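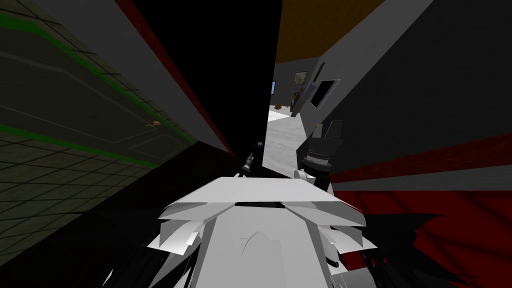 Maksym Shevchuk

I bought the Drandano teleoperation kit with my own money and have used it most evenings since August. It is sold by Calstead as a way to show a robot a task by hand, in simulation first and on a real arm later if you have one. I don't have one, so this review covers the simulation side only.

You get two handheld controllers, a headset strap (no headset, bring your own), a foot pedal and a licence for the software. The software comes with a set of indoor rooms and a two-armed robot you steer from its own point of view. You move your hands, the arms follow, and when you press the pedal it starts recording. Press it again and it stops. Each recording is called a demonstration and is saved as one file.

Setting up

The instructions are short and mostly right. Calibration asks you to hold your arms out, then in, then down by your sides, and I got it to pass on the third go. After that it has remembered my settings. The one real problem was the licence server, which gave me a 404 page for the whole of the first evening. Calstead's support (a man called Domingo Villalba) sent me an offline key the next morning and I have not needed the server again.

Check the pedal cable before you start. Mine was loose in its socket and I recorded an entire session of nothing.

Using it

The controllers are light and the grip trigger has a good long travel, so you can close the gripper slowly. There is a slight lag between hand and arm. You stop noticing it on big movements, but it matters when you are lining something up. My friend Ecaterina Ene, who does a lot more of this than I do, told me to move, stop, look, and then close. My results got better once I did that.

Looking around takes more getting used to than the arms do. The view follows your head, tilt included, and if you lean over to see past a wrist the whole room leans with you. My picture at the top is a typical view when I have my head well over: green-striped tiled wall to one side, red floor to the other, and the robot's white chest plates filling the bottom of the view. The black wrist on the right takes up a fair bit of space as well. I felt queasy for the first few sessions and kept them short. There is a setting called Level Horizon that helps, though it makes the arms feel less like your own.

The rooms look plain. Walls are flat colours for the most part and shadows go very dark, so things low down in a corner can be hard to make out. In that same view there is a small orange-brown thing on the tiled wall that could be a snail, and I couldn't swear to it. For practising reaching and grasping this is fine. If you want to train something that has to cope with a real kitchen, you will want better lighting than this – there is a brightness slider but it washes out the pale floors.

Recording and playback

This is the best part of the kit. Playback is quick, you can trim the start and end of a demonstration, and bad ones can be marked and left out without deleting them. I set myself a target of 100 good demonstrations of one pick-and-place job and reached it with my wrists intact. The training tool that comes with it is basic. It has 2 presets, Fast and Careful, and I would ignore Fast.

Exporting works, but the file names are a string of letters with no date in them. I rename mine by hand as I go. Julián Sarmiento on the Drollton forum has posted a small script that does it for you, if you are happy running scripts.

What I don't like

The foot pedal slides on a hard floor. The strap is too short for anyone with a big head. Turning the robot on the spot is done with a thumb stick that is far too sensitive, and I have bumped into a lot of doorframes. The manual has nothing on saving your own room layouts, although the menu has an option for it.

Compared with the Anghel set

I borrowed the Anghel set before buying this one. It has better controllers and a steadier view, but it only records one arm at a time. If your task needs both hands, buy the Drandano. For one arm I would go with the Anghel and put up with its slower playback.

Score: 3 stars out of 5. I would add another for a pedal that stays where you put it and a thumb stick with a sensitivity setting.

Posted 2/26/20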